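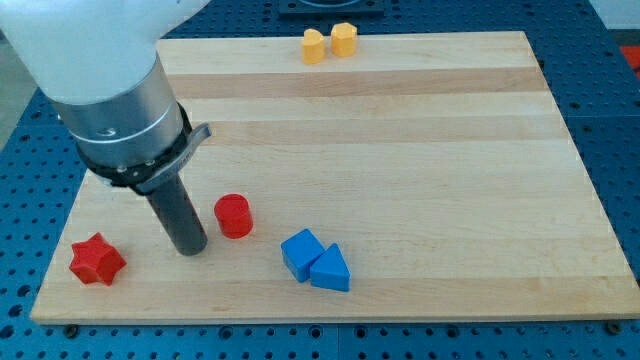
Section 9. Tidy-up trial: pushing loose items with the rod tool

9.1 Purpose

The trial stands in for a common chore, clearing small items to one side of a counter or workbench. The arm pushes coloured blocks across a wooden board and sorts them by colour. Complete it before scheduling any work in a kitchen or packing area.

9.2 Set-up

1. Place the board flat on the perforated table, within reach of the arm.
2. Set out the red, blue and yellow-orange blocks. Use mixed shapes: a star and a cylinder behave quite differently when pushed.
3. Leave part of the board clear as the destination area.
4. Fit the rod and check that it is secure in its holder.
5. Jog the arm over the board. Lower the rod until the tip clears the surface by 2 mm.

CAUTION: Do not reach over the board while the arm is enabled. Press the stop button before moving a block by hand.

9.3 Running the trial

1. Open Alura and select Push, then Sort by colour.
2. Set the speed to 20 per cent for the first run.
3. Press Start and keep one hand near the stop button.
4. Log each block as moved, missed or off the board.
5. Reset the blocks and repeat until 19 runs are logged.

NOTE: Blocks that touch, such as a cube against a triangle, may travel as a pair. Log the pair as missed if only one was the target.

9.4 Reading the results

A good score shows that the arm can find and push rigid items on a flat, well-lit surface. It does not show readiness for household use. A rod cannot pick up a mug, fold a tea towel or open a drawer, and wet or soft items fall outside this trial.

Shop-floor use is closer. Dobos benches that handle one kind of part in a fixed tray may go on to Section 10. Sites with mixed or fragile goods should keep manual sorting — the push routine has no grip and no means of lifting an item back onto the board.

Send logs to Kári Kjærgaard at Nisisier. Changes to the speed limit need written approval from Benedek Vincze.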